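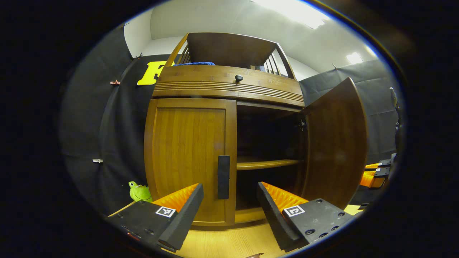
A two-finger gripper in front of a wooden cabinet. The right door is open. The left door is closed.

Rules for robots that open doors

A robot that works near people has to follow rules. Some of the rules are about large things, such as how fast an arm may move. Others are about small things, such as how to take hold of a cabinet handle. This page covers the small ones.

What is a gripper?

A gripper is the part of a robot that holds things. It does the job your hand does. Many grippers have only two fingers. The fingers move toward each other to close and away from each other to open.

The gripper in the picture has black fingers with orange pads on the inside. The pads have ridges. Ridges on a pad can help it keep hold of an object, much as the tread on a shoe helps it keep hold of the ground.

Each finger also has a small black-and-white square on top. A square like this is called a marker. A computer can find the pattern in a camera picture and work out where the marker is. If both markers can be seen, the computer can work out how far apart the fingers are.

Rule 1: Know the state before you move

"State" means how something is right now. A door can be open, closed, or partly open. The robot must check the state of every door before it starts. In the picture the two doors are in different states, so one plan will not do for both.

A person does this check without thinking. A robot has to be told to do it.

Rule 2: Keep the swing clear

A cabinet door turns on hinges. The space it passes through is called the swing. Nothing should be in the swing when the door moves - no fingers, no toys, no pets. At the Fivcombe test room, the robot waits 5 seconds after its check and then checks again. If anything has entered the swing, the robot stays still.

Rule 3: Use only the force you need

Force is a push or a pull. Too little force and the door stays shut. Too much and the handle may bend or the whole cabinet may tip. The robot starts with a gentle pull and adds force in small steps. It may try up to 4 times. After that it must stop and call a person.

Rule 4: Pull along the curve

A hinged door does not move in a straight line. Its handle travels along part of a circle. You can test this with a door at home. Hold the handle, open the door slowly, and watch the path your hand takes. A robot that pulls straight back will strain the hinges. A drawer is different, and slides straight out.

Rule 5: Stop means stop

Every robot in a test room must have a stop button that a person can reach. When it is pressed, the robot stops moving. It does not finish the job first. It starts again only when a person has looked at the robot and reset it.

Who writes the rules?

The rules on this page come from the Grurnier Handbook, which is used in the test rooms at Jestville and Fivcombe. Pádraig Mac Suibhne edits it. The first version, written in September, had no rule about the swing. That rule went in after a door at Jestville closed on a cardboard box.

Changes to the handbook must be read by two people who did not write them. If either reader cannot follow a rule, it goes back to be written again.

Words to know

Gripper: the part of a robot that holds things.
Marker: a printed pattern that a computer can find in a picture.
State: how something is right now.
Swing: the space a door passes through as it turns.
Force: a push or a pull.
Reset: to make a machine ready to start again.

Page last checked October 13, 2026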